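Statar publica Szabo 2, su planificador de movimientos para brazos pequeños de sobremesa

29 de noviembre de 2025. Con mucha alegría, y después de unos meses bastante más largos de lo que habíamos calculado, el equipo de Statar pone a disposición de todo el mundo la versión 2 de Szabo, nuestro software de planificación y control para brazos robóticos de bajo coste.

Quienes nos seguís desde la primera versión sabéis que apilar cubos era nuestro punto débil. El planificador nuevo calcula la aproximación de la pinza y el contacto con la pieza en un mismo paso, y corrige la trayectoria con lo que la cámara lee en los marcadores impresos de los bloques (¡por fin sin calibrar a mano cada mañana!).
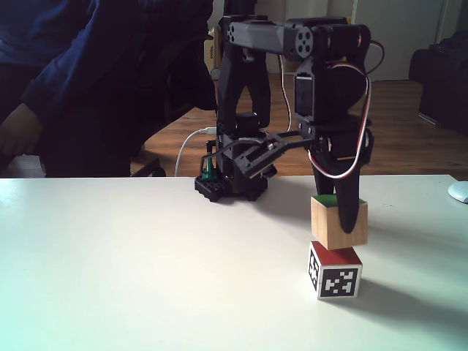 Para preparar esta entrega grabamos 1.515 intentos de apilado, de los cuales 247 se reservaron para las pruebas finales. Todos se publican junto con el código, también los fallidos, que a nosotros nos han enseñado muchísimo.

«Queríamos que una profesora pudiera instalarlo un lunes y tener a la clase trabajando esa misma semana», cuenta Halyna Zakharchenko, responsable de control. Bernd Meinecke, que ha reescrito casi entero el módulo de percepción, agradece la paciencia de los talleres de Gosness, donde se probaron en octubre las versiones preliminares.

Szabo 2 funciona en Linux y Windows, es gratuito para centros educativos e incluye una guía en español con ejercicios comentados. Los usuarios de la versión anterior conservan sus configuraciones al actualizar.

Contacto de prensa: Birdie Achterberg, Statar, oficina de Sindedum.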